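Setting Up a Small Shrimp Plate at a Round Table
Part of the Bilumgate Break Room Guide, by Montserrat Cuautle

Print this page | E-mail to a friend | 5 comments

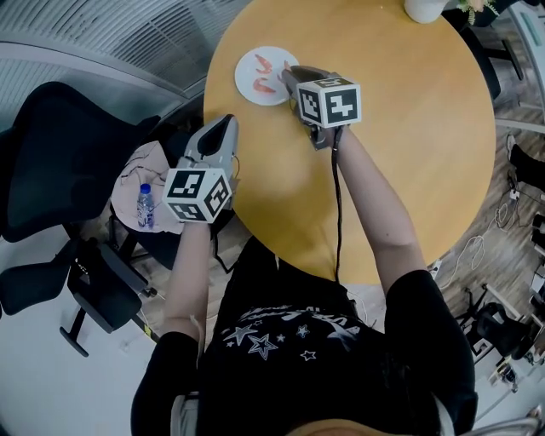
How long can cooked shrimp sit out on the table?

Two hours at normal room temperature, and one hour if the room is really hot. After that it goes in the trash, even if it still smells fine.

Okay, on to the set-up. I wrote this section because people kept asking me how I do the shrimp plates at Bilumgate (we have 60 people coming through in August and every one of them seems to have an opinion on snacks!). I'm a small-plate person. A few shrimp on a little round white plate looks so much nicer to me than a giant platter with a puddle in the middle, and you can keep the rest in the fridge until somebody wants more.

What you need

Cooked shrimp, peeled, tails on or off
Small round plates, white if you have them
Paper towels
A bowl with a lid for the fridge
A second bowl for tails
Lemon, if you like it

Before you start

1. Clear the part of the table you're going to use. I leave the plant where it is, up at the far side, and work in front of it. If yours drops leaves, pick those up first and move the pot back a few inches.

2. Wipe the tabletop with a damp cloth and then a dry one. Wood tables don't love standing water, so wring the cloth out well. Ours is a round one in a warm yellow-orange color and it's very easy to miss crumbs on it, so I run my hand over it too.

3. Put drinks somewhere else. A little side table is perfect for water bottles, and then you aren't reaching over the food every time you're thirsty.

4. Wash your hands. Twenty seconds, soap, all of it.

Thawing and cooking

5. If your shrimp is frozen, thaw it overnight in the fridge in a covered bowl. In a hurry? Seal it in a bag and set the bag in cold water, changing the water every half hour.

CAUTION: Don't thaw shrimp on the counter. I know your aunt does it. Mine did too.

6. Cook raw shrimp in gently simmering water until the flesh is firm and no longer see-through. It goes fast with the medium ones, a couple of minutes, so please don't walk off to answer the phone.

7. Drain, then drop the shrimp into ice water for a minute or two. Drain again and pat dry with paper towels. I used to skip the patting and ended up with wet plates every single time.

NOTE: If you bought it already cooked, go from thawing straight to patting dry.

Putting it on the plate

8. Set the empty plate down first, right where it's going to stay. I like it toward the middle of the table so chairs on any side can reach it.

9. Add the shrimp one at a time. Three is a good number for a small plate! Let them curl whichever way they want and keep them in a loose little group. I tried lining them up once for a lunch at Rumalton and spent the whole morning fussing with them.

10. Check the rim. Mine always have one that wanders out to the edge, and if it's steady I leave it alone. If it's tipping, nudge it in toward the others.

CAUTION: Shellfish allergies are serious. Tell people there's shrimp on the table before they sit down, and give the shrimp its own tongs or fork. Don't use that fork on anything else until it's been washed with hot, soapy water.

Refilling

11. Swap the whole plate for a fresh one. Please don't pile new shrimp on top of the old ones, or you'll have no idea how long the bottom one has been there.

12. Keep the covered bowl at the back of the fridge, where it's coldest. I put a bit of masking tape on the lid with the time I cooked them, like 11:30 a.m., and that has settled more than one argument.

Cleaning up

13. Tails go into a bag, tie the bag, and take it outside the same day. Do not leave them in the indoor trash overnight. I did this once (once!) and I could smell it from the parking lot.

14. Wash the plates, wipe the table again, and rub a cut lemon over your fingers if they still smell.

NOTE: Cooked shrimp kept cold from the start is good in the fridge for three days. I write the last day on the tape as well.

Dips are in the next section, including the lime one from Lương that everybody asks me for.

Print this page | E-mail to a friend | Shared 100 times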